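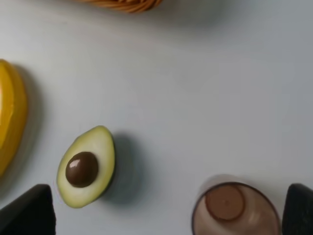

Figure 3. View from the wrist camera at the visitors' table, with the halved avocado, the brown cup and, at the top, part of the basket.

Robotics & Society | Public Engagement

4.2 The open afternoon at Kellholm

We opened the Kellholm laboratory to the public for one afternoon in February, and were delighted (and, we admit, a little overwhelmed) when 127 people came through the door. Visitors arrived in groups of seven, and each group was welcomed by Setareh Hashemi, who had kindly agreed to run the table from start to finish. The task was kept as homely as we could make it – a few kitchen things on a plain table, a wicker basket, and an arm which visitors could ask, in their own words, to put something away.

We use cookies to remember your reading preferences. Accept | Manage settings
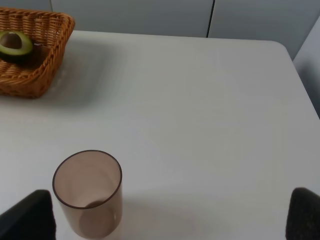 Many visitors wanted to talk long after their turn was over, and Omid Mirzaei sat with them over tea and wrote down almost 400 remarks, which Banafsheh Ranjbar later sorted by theme. The largest group, 230 in all, dealt with pace: people found the arm slow, but a good many of them said they liked it that way and felt easier standing close to it. We return to these remarks in Section 5.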